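Plorska Opens Toy Library in Idahosa Street Hall

May 16, 2024 — Plorska, a lending service for families with young children, will open its second toy library in June. The new location in Grivevby will offer 135 large toys, which families can borrow for up to eight weeks.

A membership costs 5 dollars per month. There is no deposit, and delivery inside the town is included.
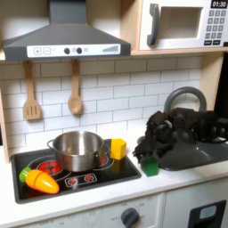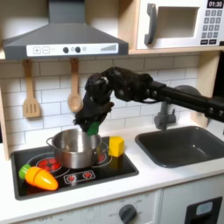

Toy kitchen with range hood. Photos: Plorska

"Many parents told us that big toys are loved for one season and then they only take space," said Adwoa Nyarko, director of Plorska. "We want that these toys continue to travel from home to home."

The first library, in Lunent, has made 4,000 loans until today. Kitchens, workbenches and dollhouses are the most requested items there — often with a waiting list.

Registration for Grivevby families is open now at the Lunent desk.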